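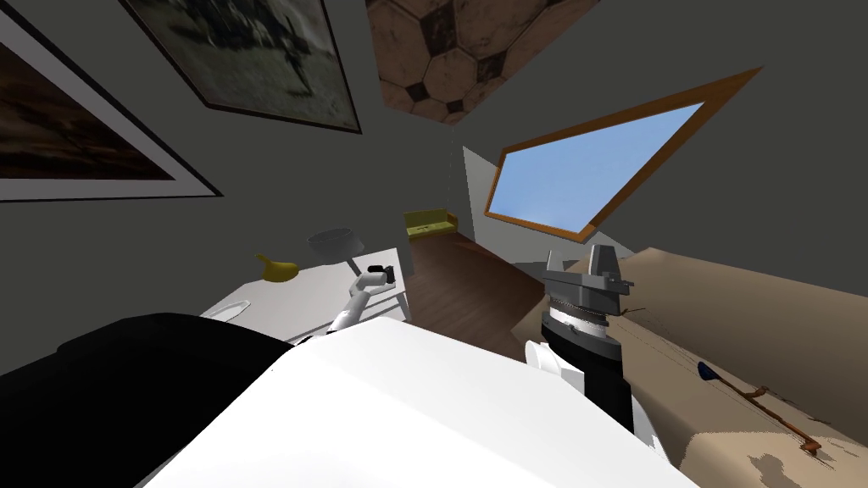
Night baker at Grikow: 'The dough doesn't care that you're tired'

She has done nights at Grikow, the bakery behind the bus station in Ganville, for 22 years and she'd rather we didn't print her name. Fine by us. We spoke in the yard at ten to five in the morning, her on an upturned crate with a tea, me trying to stay awake.

First question, obvious one. Does she ever get used to the hours?

"No. People say you do. You get used to being a bit off, that's all. I eat my dinner at breakfast time. My sister's given up ringing."

She started on the counter. Hated it. Someone went sick in the back, she was sent through to shape rolls for one night and never went out front again. "I was rubbish at it. Mine looked like slippers. The old foreman sold them anyway, half price, and they all went."

These days the shift turns out 434 loaves on a normal night. Saturday into Sunday it's 558, and that is the one they all moan about. Same oven, same number of hands, and the hotels want theirs first.

The oven is older than she is, or she thinks so. It has a cold corner at the back left. New starters get told about it and still put the rye there. "You have to burn a tray or two, well, not burn. Have them come out pale as anything. Then you remember."

What about the flour? There was a lot of grumbling last winter when Grikow dropped its old mill and went over to Skurnon. She pulls a face. Then she's fair about it.

"It drinks more. The first week everything was tight, you could've bounced it off the wall. We put more water in and let it sit longer and it came right. I prefer it now for the white. The brown I'm not sure of, the brown used to taste of more."

Customers noticed, she says, but not the ones you'd expect. The regulars never said a word. It was a man who came in twice a year for a seeded loaf who wrote a letter. Two pages. It's pinned up by the sinks, somebody has corrected his spelling.

She is less patient on prices. A large tin went up by 43p in the spring and she got it in the neck from her own neighbours, as if she'd set it herself. "I said to them, go and look at what butter costs. Go and look at the gas. They don't want to hear it over the fence, do they."

There's a café down the road, Aksoy, that takes the last of the flatbreads at six, still in the trays. She likes that run best. It's a four minute walk, and it's the only time in the whole night she see the sky properly. In July it's already light. In winter she goes by the street lamps and the owner has a coffee on the side for her.

Has she thought about days? She was offered them. Twice, the second time with more money. Tried it for a month.

"Phones going. Deliveries. People asking where the trolley is when they're stood next to the trolley. At night you've got the radio and three others and you all know what you're doing. I went back and asked could I have my nights again."

And bread at home, does she bake?

A long look at that one. "I buy sliced," she says. "For toast. Don't put which."

The timer went then and she was up and through the door, tea left on the wall. I waited a bit. Somebody brought me out a roll in a paper bag, too hot to hold, and said she'd said to say the interview was over.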